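Sub-ohm tank leaking from the airflow overnight, but only with one juice

Posted in Tanks and Coils

Kellum

I have a two-month-old Otinach tank on a regulated mod and I can't work out why it leaks with one bottle of juice and stays clean with another.

The one that stays clean is a 70/30 custard I have been using since I got the tank. The one that leaks is a sour apple candy flavor from Clirkusar. The bottle doesn't give the ratio anywhere on the label, which I should have checked before buying two of them. It pours a lot thinner than the custard.

What happens is that I fill it in the evening, use it a few times, leave it standing on the desk, and by morning there is a ring of juice under the tank and the airflow holes are wet. It isn't the whole tank. Maybe a quarter is gone. If I wipe it all out and vape it, it gurgles for the first ten minutes and spits a little, then it's fine for the rest of the day as long as I keep using it.

Things I have tried so far:

New coil, twice. Same thing both times.

Swapped the o-ring at the base for the spare that came in the box.

Closed the airflow at night. It still leaks, just slower, and then it all comes out when I open the ring in the morning.

Turned the wattage up from 40 to 45. It tasted burnt, so I turned it back down.

I haven't changed the glass. There is no crack in it that I can find, and I held it up to a lamp and turned it all the way around.

I like the flavor and I have most of two bottles left, so I would like to use it up in this tank if there is a way. Is this the juice, the tank, or something I'm doing when I fill it? It's a top fill, if that matters. The cap slides to one side and there is one fill hole.

Marcus Greenberg

It's the juice for the most part, with some help from how you fill it.

Sub-ohm coils have big wicking holes so that thick juice can get to the cotton quickly. If you put something close to 50/50 in there, it goes through those same holes faster than the cotton can hold it, and the extra goes down the center of the coil and out of the airflow. Your custard is thick enough to stay put. Sour candy flavors are often sold in thinner mixes, and if yours pours like you say then I would guess it's 50/50 or close to it. The seller can tell you. Send them a message with the batch number and ask for the VG percentage.

The o-ring probably had nothing to do with it. When an o-ring goes, you usually get juice around the outside of the base where the glass sits, and the airflow holes stay dry unless it runs down into them. Yours is coming up through the holes from the inside, so it is getting past the coil.

For filling, do it in this order:

Close the airflow completely.

Slide the cap open and fill slowly down the side of the hole. Stop when there is still an air bubble at the top. Don't fill it to the brim.

Slide the cap shut.

Turn the whole thing upside down, open the airflow while it is upside down, then turn it back up.

Closing the cap pushes a bit of air into the tank, and that pressure has to go somewhere. If the tank is upright when you open the airflow, it pushes juice through the coil. If it is upside down, it pushes air out and the juice stays where it is. I have done it this way for years with three different top fill tanks and it made a difference with every one of them. 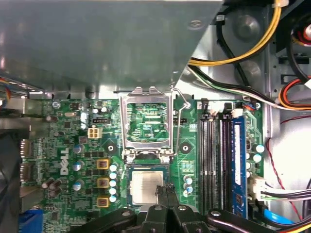
The other thing is where you leave it. A tank that sits next to something warm will leak more, and that goes double for thin juice. Heat makes the air bubble in the tank expand and thins out the juice at the same time. I used to leave mine on top of my PC case because it was at arm's length, and the top panel got quite warm when the computer was on. I moved it to a shelf by the window and the overnight puddle got a lot smaller before I had changed anything else. In July I keep it in a drawer on the shady side of the room.

If you still get a leak after that, look for a coil with smaller wicking holes. Most tank makers sell a higher resistance version of the same coil, something near 1 ohm, and that is the one meant for thinner juice. You will have to drop the wattage to suit it. Go by the range printed on the side of the coil and start at the low end. Expect less vapor and a warmer, tighter draw than you are used to. I can't say whether Otinach makes one for your model, so check before you order.

Don't go up in power to stop a leak. You already found out why.

Jouko Nurmi

I would just thicken it. Get a bottle of plain VG with no nicotine and no flavor and add it to the juice. If it really is 50/50, then 30 ml of juice plus 15 ml of VG gives you 45 ml at about 67 percent VG, and that will behave a lot like your custard. Shake it hard for a couple of minutes and leave it in a cupboard overnight before you use it. It looks mixed long before it is.

You lose some flavor and some nicotine strength when you do this, both by a third. A strong sour candy flavor can usually take it. If the nicotine drop bothers you, add less VG and see if you can live with a little leaking. Wear gloves if you are pouring nicotine juice from bottle to bottle, wipe up spills right away, and put a label on the new bottle so you know what is in it. Keep it away from kids and pets like the rest.

Try a small amount first, 15 ml or so, so you don't ruin both bottles if you don't like it.

Also, sweet candy juices gunk up coils fast. Even when it stops leaking you are not going to get the same life out of a coil as with a plain flavor. I get a week from a candy one if I'm lucky. Custard isn't much better, to be fair.

Kellum

Thank you both. I wrote to Clirkusar and they answered the same afternoon. It is 50/50, so Marcus had it right. They said it is meant for pod systems, and that this is on the product page if you scroll down far enough. I had not scrolled down far enough.

I did the upside down thing last night and left it on a saucer in the hallway. There was a small damp patch this morning, maybe a tenth of what I was getting before. I'm going to try the VG as well, with 15 ml of juice to start. The shop near me only had a big bottle of VG, so I will have plenty left over if it works.

Đoàn

Or get a cheap pod and use it in that. I paid less for mine than I was spending on coils and it has been through more than 600 ml of thin juice with one change of pod a week. Doesn't leak in a pocket either. Keep the tank for the custard.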